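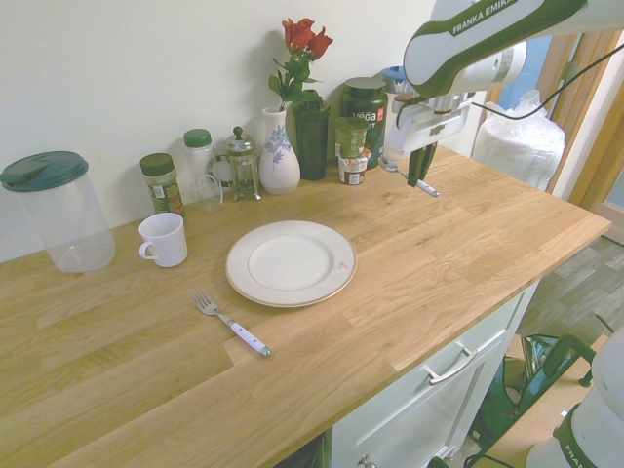
Lellix kitchen counter set: read me first

Hi! I'm Poppy Pearce, and I look after the Lellix recordings. They're our go at a question I get asked at every family dinner, namely whether a robot can tidy a kitchen yet. My short answer is "sort of, if you're patient." The longer answer is the rest of this file.

What's in it

There are 72 recordings of a single arm working at a kitchen counter. The chores are small ones: pick up a spoon, pick up a fork, move a mug, put the cutlery by the plate. Each recording has the video, the joint positions, the gripper opening and a one-line instruction in plain English. Reece Rudd wrote most of the instructions and I fixed the typos (most of them, anyway).

We wanted a counter that looks like one people use, so the clutter stays. Jars, a French press, flowers in a vase, yogurt pots — none of it is needed for the job, and all of it is there for the arm to work around. If you want a clean tabletop with colored blocks, there are plenty of those sets already and they're good.

How it went

40 of the recordings were driven by a person, mostly Hauwa Omoregie, who is far better at it than me. The other 32 are the trained policy on its own. It finished the chore in 9 of those. I know! But I'd still call it progress, given that our first policy in January couldn't finish any.

Flat cutlery is the hard part. A mug gives the fingers something to close on, while a spoon lying on wood is thin and slides off if you come in a bit high. Forks are the same with added tines. Clear things are trouble too, and I would not trust the policy anywhere near a small glass cup.

Speed is the other thing. One spoon takes the policy almost 30 seconds. I can clear the whole counter in that time and complain about it while I do.

So, can it do chores?

Gareth Holroyd thinks we're a couple of years from something you'd leave running while you're out. I think he's being generous, at least for cutlery. It can do a step. Stringing steps together is where it goes wrong, and when a spoon ends up somewhere odd it tends to keep reaching for the old spot.

Using the files

Start with the folder called driven. The policy runs are in solo, and the failed ones are marked in the notes column, so please don't train on them by accident like I did. The camera is fixed, and the arm sometimes blocks the view of things at the back of the counter.

Known problems

The instruction text says "teaspoon" in a few places where it should just say "spoon." Gripper values in the earliest driven runs are flipped (open reads as closed). Nermin Değirmenci has a script for that in the tools folder — run it once only, or you'll flip them back.

Questions or corrections go in the issues page. I read it most mornings.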